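Why Do Things Look Shiny?

Have you ever looked into the back of a spoon and seen your own face, all fat in the middle and squashed at the sides? I still do it nearly every breakfast. It made me wonder why a spoon can do that and a slice of toast can't, so I went off to find out, and now I'm going to tell you!

First of all, we need to talk about light. Light comes from the Sun, or from a lamp, or from a candle, and it zooms off in straight lines until it hits something. When it hits something, some of it bounces off again. If some of that bouncing light goes into your eye, you see the thing it bounced off. That's all seeing is. No light, no seeing - try finding your slippers in a really dark room and you'll know what I mean.

So toast bounces light and spoons bounce light. What's the difference?

Think about throwing a tennis ball at a smooth wall. You can guess where it will go, can't you? Throw it straight and it comes straight back. Now think about throwing it at a big heap of rocks. It might go left, or right, or up your neighbour's tree. Light is just the same. When lots of light hits a very smooth surface, it all bounces off in a nice tidy way, and you get a shine, or even a reflection. When it hits a rough surface it gets scattered all over the place, and the surface looks dull. Grown-ups call a dull surface "matt" and a shiny one "glossy". Paint tins often have one of those words on the lid.

Lots of things are somewhere in between. They don't work as a mirror, but they do have a pale patch where the light catches them. That patch is called a highlight.

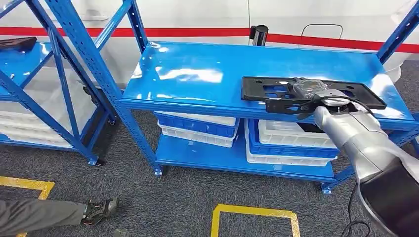
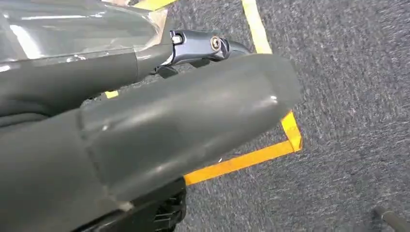
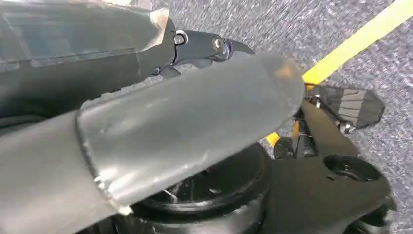 Highlights are sneaky, because they move when you move. Put an apple on the table near a window and find the bright spot on its skin. Now walk slowly round the table (mind the chairs). The bright spot slides about! The apple hasn't changed one bit. You're just catching different bits of bouncing light as you go. If you like drawing, pop a little white blob on your apple and leave the rest red or green, and it will suddenly look round. I was so pleased the first time I did that that I drew a whole bowl of them.

Now for a puzzle. Why does a dull pebble go shiny when you dip it in the sea? The pebble is covered in teeny bumps, too small to feel properly. Water fills in the dips and makes a smooth skin over the top, so the light bounces off more tidily. I brought a lovely dark one home from the beach at Prullasgate one February, and by bedtime it had dried out and gone grey. I was very cross with it. A dab of water and it was beautiful again, for a few minutes anyway.

Polishing works the other way round. You rub the bumps down until they're tiny, and you don't fill anything in.

Here's something to try at home. You'll need 2 pieces of kitchen foil and a torch.

Leave one piece as flat as you can. Scrunch the other into a ball, gently, then open it out again. Draw the curtains and shine your torch at the flat piece, tilting it until you get a patch of light on the wall. Then do the same with the scrunched piece. What happens to the patch? Don't shine the torch in anyone's eyes, and that includes the cat.

If you do it, draw both patches in a notebook so you can compare them. Mine looked like a wobbly egg and a spilt bag of sugar. You could try a baking tray next, or the lid of a biscuit tin.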